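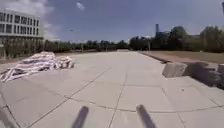

Review: The Dromel Outdoor Carrier at the Lindholm Open Day

Reviewed for the equipment pages of the Clindale estates bulletin

Purpose of the visit

The estates service at Clindale was invited in October to attend an open day at the Lindholm site, at which the Dromel outdoor carrier was shown to prospective users. The carrier is a wheeled robot intended for moving small loads between buildings over paved ground. Our service has no machine of this kind at present. The visit was made in order to decide whether a longer trial should be requested, and this review sets out what we were shown, what we were told and what we think of it.

The demonstration was led by Joar Lunde, who is responsible for field work at Dromel. Solveig Hägglund attended for Clindale and drafted these notes.

The site

Most of the driving took place on a broad plaza laid with pale square concrete slabs. It is long and open, with trees at the far end and a building of several storeys to the left. A low kerb on the right divides the paving from a strip of dry grass or bare ground, and large rough concrete blocks stand along that edge. A wide heap of crumpled white material with grey and dark streaks lay directly on the slabs on the left-hand side.

In terms of obstacles it was a fair ground for a first showing. The heap had an uneven outline and no clear edges, and the blocks are irregular in shape. Visitors should bear in mind, however, that the surface is a good deal better than the older paths at Clindale, where tree roots have lifted the flags in several places. No part of the demonstration was given on gravel, grass or a slope.

Setting up

The carrier was brought out at 2 in the afternoon and was ready to move after 6 minutes. The operator unlocks the machine, confirms the route on a hand-held screen and walks once round the body to check the tyres and the emergency stop. Mr Lunde carried out the check aloud, and it was easy to follow. The written card fixed inside the lid is less helpful. It uses two different names for the same switch, and one of our party set the machine to standby when she had meant to release the brake.

Driving

The first run was made under manual control, down the plaza and back. Steering was smooth at low speed. On tighter turns the machine was slower to answer than we had expected, and the operator had to begin each turn early. This would be learned quickly, but it should be mentioned in the training notes and at present it is not.

The second and third runs were made on the Asska route software, which is sold separately. A route is recorded by driving it once by hand, after which the carrier repeats it without help. On the second run it passed the heap with ample room and continued on its way. On the third it slowed early, stopped, and waited for the operator to approve a wider line. Mr Lunde explained that the software is set to be cautious when the outline of an object is hard to judge, and that the setting can be changed by the customer. We would prefer to leave it as supplied. A carrier that stops too often can be put right by a member of staff on foot, and our paths are used by the public at all hours.

The concrete blocks gave no difficulty on any of the runs. The joints between the slabs could be heard under the wheels but did not appear to disturb the steering.

Carrying loads

The stated limit is 80 kilograms. We were shown a load of 20 kilograms, made up of boxed paper, and this was carried without shifting. We asked to see a full load and were told that the weights had not been brought to the site. That was a disappointment. Several services had travelled some distance to attend, and the question of weight was plainly going to be asked.

The load bed sits at a comfortable height for one person. The straps are sound but short, and would not pass round the larger crates used by our post room. Longer straps may be ordered.

Bright light

The sun was strong for the greater part of the afternoon. The hand-held screen was difficult to read when facing it, and both operators turned their backs to the sun in order to use the menus. A hood is offered as an extra. In our opinion it ought to be supplied with the machine.

The forward view on the same screen was serviceable. Paving, trees and buildings could be told apart without trouble, though the brightest parts of white surfaces lost most of their detail. The operator's manual would benefit from a page on this point.

Conduct of the open day

Visitors were received promptly and kept behind a marked line while the machine was moving. Questions were taken after each run and were answered plainly, including those concerning faults. Mr Lunde told us that the charging dock had been redesigned after complaints from an earlier customer, and he described what had been wrong with the first version. We found this more useful than the printed brochure, in which the dock is barely mentioned.

The programme ran late, and the session on servicing was shortened as a result. Those with an interest in repair costs should write to the firm in advance and ask for the service schedule. Our own copy was sent on after the visit and was complete.

Assessment

The carrier is well built, simple to drive and suitably careful in its behaviour near obstacles. Its weak points, as shown to us, are the instruction card, the screen in sunlight and the short straps, all of which could be corrected at modest cost. Its behaviour under a full load and on broken ground remains unknown to us.

We recommend that Clindale request a trial on its own paths, to include the slope behind the library and the gravel court, with a full load supplied by our own stores. We do not recommend purchase before that trial has taken place. Services with level modern paving and light deliveries may reasonably take a more favourable view.

Colleagues who wish to see the service schedule or the full notes may apply to Solveig Hägglund at the estates office.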